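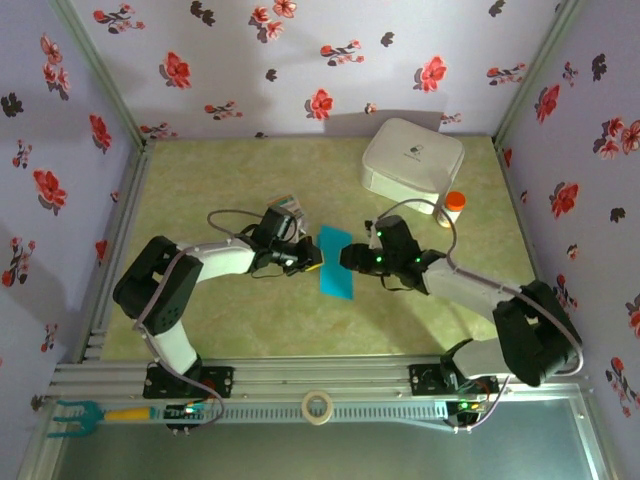

Teaching a Two-Arm Cell by Teleoperation: Recording Procedure

This page covers how to record demonstrations on a bench cell with two follower arms on a common rail, driven by a pair of leader arms. It assumes the arms are assembled, the servos have IDs, and the Botden recorder is installed on the host machine. Calibration of a single arm is covered on its own page and is only summarized here.

The task used throughout is a handover and placement job with thin, flat items: one gripper holds a small printed card or packet, the other works on a flat sheet lying on the mat. Thin items are a poor first task for a new operator. If you have never driven a leader pair, spend an hour on blocks first and come back.

Before you start

You need:

- Two follower arms, bolted to the rail, with the bases far enough apart that the elbows clear the side walls at full outward swing
- Two leader arms at the operator's seat, left and right in the same order as the followers
- One controller board per arm, with its own power lead
- A fixed camera that sees the whole mat and both bases
- Masking tape
- Task objects, plus spares of anything made of paper

Check the base bolts before each session. A base that has turned by even a degree on the rail will still record without any error message, and the drift shows up only when you compare the first and last episodes of the day.

Printed or patterned wall covering is fine, and we use it on purpose in several cells. What matters is that it is flat and does not move when an elbow brushes past. Press down any lifted seams before you record.

Step 1. Power and connection

Power the followers first, then the leaders. Wait for the boards to report in the Botden status pane. Each arm should show six joints and a bus rate. If a joint is missing, cycle power to that arm only. Do not hot-plug the servo chain.

Start the recorder with both sides named explicitly:

botden record --left follower_l --right follower_r --task flat_handover

If you leave out the names, the recorder assigns sides in the order the ports appear, and that order can change after a reboot. A swapped session can be repaired afterward with the relabel command, but it is tedious.

Step 2. Cable slack

Move each arm by hand through its full range with torque off. Watch the wrist cable. It should form an open arc at every pose and never pull straight. Too much slack is also a problem: a long loop hangs over the mat and drags light objects, or passes between the camera and the jaws at the moment you need to see them.

Set the slack with the arms reaching toward each other over the center of the mat, since that pose is used most in two-arm work. Clip the cable at the upper arm, not at the forearm.

Step 3. Zero and align

1. Turn torque off on both followers.
2. Fold each arm to its rest pose.
3. Run the align command and accept the offsets.
4. Fold the leaders to the matching pose.
5. Turn torque on.

The followers will jump slightly when torque comes on. A jump of more than a few degrees means that leader and follower were not in the same pose. Turn torque off and repeat from item 2.

Set the gripper limit at this point. For card stock we use a closing limit of 212 on the Botden scale. Higher values crease the card within a few episodes, and a creased card behaves differently enough that you will have to replace it and note the change in the log.

Step 4. Lay out the objects

Place the objects by hand with torque off. Vary the position and angle of the flat sheet between episodes, but keep it inside the area both grippers can reach without either elbow touching a wall. Boxes and bottles that are part of the setup but not part of the motion can stand toward the back of the mat. Move them now and then too. A policy trained with a box always in the same corner tends to use the box as a landmark, and it fails when the box is gone.

Tools and tape can stay on the rail if they are clear of the bases. Decide at the start of a session what stays there and leave it alone until the end.

Step 5. Drive the episode

Press the left pedal to start recording. Then:

1. Bring both grippers up from rest at the same time. Starting one arm late produces a long idle segment that has to be trimmed.
2. Close the first gripper on the card and lift. Hold the card upright in the jaws so that the printed face stays visible to the camera.
3. Bring the second gripper in at a low angle to the edge of the sheet. Flat sheets cannot be picked from directly above. Slide one jaw under the edge, then close.
4. Bring the grippers toward each other. Slow down for the last part of the approach. Leave a small gap — if the fingers touch, both arms will push against each other until one servo reports overload.
5. Complete the placement, open both grippers, and retract along the path you came in on.
6. Return to rest and press the right pedal to stop.

Keep the speed even. Operators often rush the reach and then hover before the grasp. The hover is the part that does damage: the trained policy learns to wait, and some never leave the wait. If you need to think, stop the episode, discard it, and think with the recorder off.

Do not correct a dropped item by reaching in with your hand. Either recover it with the arms and mark the episode as a recovery, or discard.

Step 6. Review

Play back every tenth episode at normal speed, and the first and last of the session in full. Check for:

- Frames where a cable covers the contact point
- Left and right joint traces that are out of step with the video
- A closed gripper with nothing in it
- Idle time over two seconds at any point other than the start

Discard with the reason code, not with plain delete. The Stillari trainer reads the reason codes when it builds the split and will complain about gaps in the numbering.

How many episodes

For this task, 75 clean episodes were enough to get a policy that picked up the card but often missed the sheet. The current Hartono set holds 1267 episodes, with recoveries included, and handles sheet angles well except when the far edge points straight at one of the bases. Plan on several sessions, and change operators between them if you can.

Common faults

Follower lags on one side. Usually bus rate. Check that both leaders are not on the same hub.

Gripper opens slowly during a long hold. The servo is warm and has dropped to its torque limit. Rest the arm for ten minutes. Do not raise the limit.

Recorder stops at frame 2328. This is the default cap on episode length in older Umik profiles. Raise max_frames in the profile, or make the episode shorter. An episode of this task that reaches the cap is nearly always one that should have been discarded.

Joint trace shows steps. The leader joint is binding. Loosen the horn screw a quarter turn and test by hand.

Arms drift toward the rail at rest. Torque was turned off before the rest pose was reached. Fold by hand and realign from Step 3.

Shutting down

Return both followers to rest, turn torque off, and close the recorder before cutting power. The recorder writes its index on exit. If power is lost first, run botden reindex on the session folder; the episodes themselves are safe, but their reason codes since the last save will have to be entered again.

Contact: Umik documentation desk | © Umik | Back to top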